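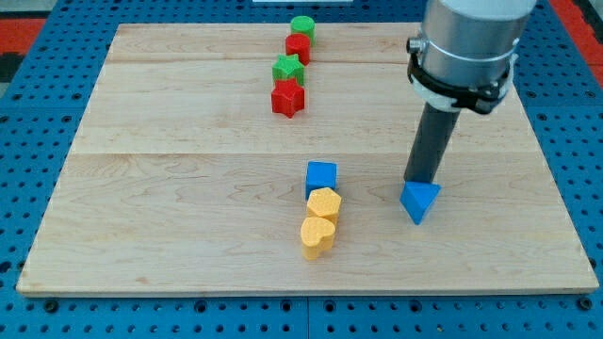

The robot arm at the block table, with the blue triangle at its tip.

The fault in June was small, and I think this is why we should speak about it. Our arm at Mutulia must push a block to its place and stop. In 218 runs it stopped correctly. In the next one it did not stop, and it pressed down on the board for 26 seconds, until Natalia Sandoval hit the red button.

The log said "task complete." My colleague Marwan Qaisi called it a software matter and wanted to close it the same afternoon. I do not agree with him. The arm trusted one signal, and we trusted the arm.

People say that a toy block can hurt no one. But the same control program will later move parts of 5 kilograms, near people's hands. I would prefer that we stop all work for one week and add a second force limit, separate from the program. A thousand good runs would not change my opinion.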